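Right, a few of you asked how the gallbladder business went so I'm doing a thread. Put the kettle on, it's a long one.

Background: five months of what I kept calling "a bit of wind". It was not a bit of wind. It was gallstones, and the biggest was 16mm, which the consultant seemed quite impressed by.

Waiting list was 11 weeks. I lived on toast, rice and those Grilimine crackers that taste like a parcel. Lost my love of cheese for a bit, got it back, paid for it at 2am.

Moved in with my sister in Matos for the recovery because my flat is up four flights and the lift has been "awaiting parts" for as long as I've lived there. Pack a bag with loose trousers. LOOSE. Then pack looser ones.

Keyhole surgery gets talked about like having your ears pierced and it's still an operation! The wounds are tiny but your insides know all about it, and the shoulder pain from the gas was the bit that really got me (peppermint tea and shuffling round the kitchen in slippers, that's my whole medical advice). 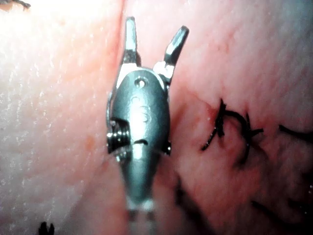

Jaws open in both of these, with the tissue right behind.

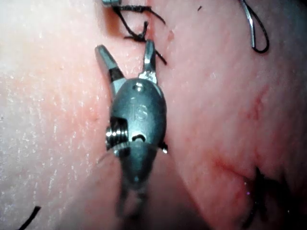 How soon could you eat normally again? I had soup and toast the first evening and was back on ordinary dinners within the week, just smaller ones, with chips and curry left until March.

Sleeping: propped up on every pillow in the house. I bought a Truvine wedge cushion and it's ugly as sin and I love it. Still using it now for telly.

Parking at the Grerau clinic, while I'm here. Use the back entrance off the ring road, the front one is permits only and my sister got a ticket while I was being sick into a cardboard hat.

Also take the 566 bus if you're going for the check-up on your own, it stops right outside and you won't want a seatbelt across your middle.

Will do scars and going back to work tomorrow, I need a lie down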